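Tredlow textile drop-off moves to Crabtree depot

Household textile collection in Tredlow will move from the Lisberg Road lot to the Crabtree depot on the first Monday in June. The Lisberg Road containers will be locked the evening before and taken away during the week.

The change follows a review of collection data for the past year. The program took in 966 tons of clothing, bedding and household fabric, and 11 percent of that weight was rejected at the sorting line. Moisture was the main cause of rejection, ahead of oil and paint. The Lisberg Road containers have top-loading hatches with worn seals, and rain entry was recorded after most storms.

Crabtree has a covered bay with a concrete floor and a drive-through lane. Trutico, the contractor that sorts the material, will empty the bay 2 times a week under the new schedule. Pickups at Lisberg Road were weekly.

"A single damp bag can spoil the ones packed against it before the load reaches us," said Bart Goossens, operations manager at Trutico. "A roof and a shorter holding time should both bring the reject rate down. We will have usable numbers by the end of the first quarter of operation."

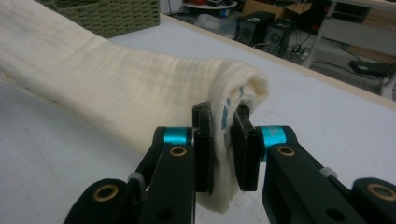

Can torn or stained sheets and tablecloths still be dropped off?
Torn and stained items are accepted as long as they are clean and dry. Fabric that cannot be resold is graded by fiber content and sent for wiping cloth or insulation fill. Items with oil, solvent or wet paint on them go in the regular trash.

Bags must be tied shut and weigh no more than 15 pounds each. Shoes are accepted in pairs, tied or banded together, in a separate bag. Carpet, foam pillows and mattress toppers are excluded - the sorting line has no outlet for them. Comforters are accepted with synthetic fill only.

The bay will be open during regular depot hours, and no appointment is needed. Vehicles enter from the north gate and leave by the scale house. Textile loads are not weighed at the gate and carry no fee. Trailers must use the outer lane, where the clearance is higher.

Curbside textile pickup for residents with a mobility exemption is not affected. Existing exemptions carry over to the new schedule, and the bags used for that service remain the same.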